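Solvent welding

Solvent welding is a method of joining thermoplastic pipe by softening the mating surfaces with a liquid cement. Joints in small domestic waste pipe, commonly 40 mm, are pushed together with a slight twist. 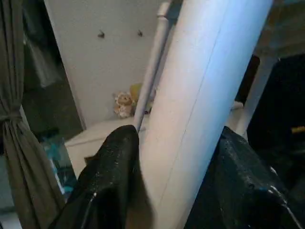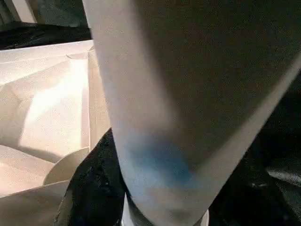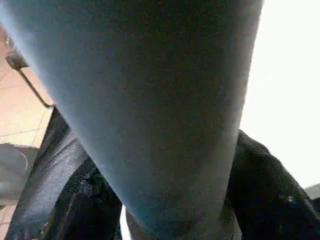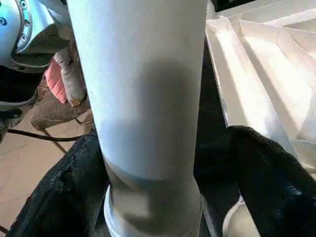
Terminology

The socketed part is called a coupling or collar — usage varies by trade. The Petkov handbook lists 71 fitting types, of which 9 are solvent-only. Daichi Fukuda's revision, dated May 13, 2019, keeps the older names.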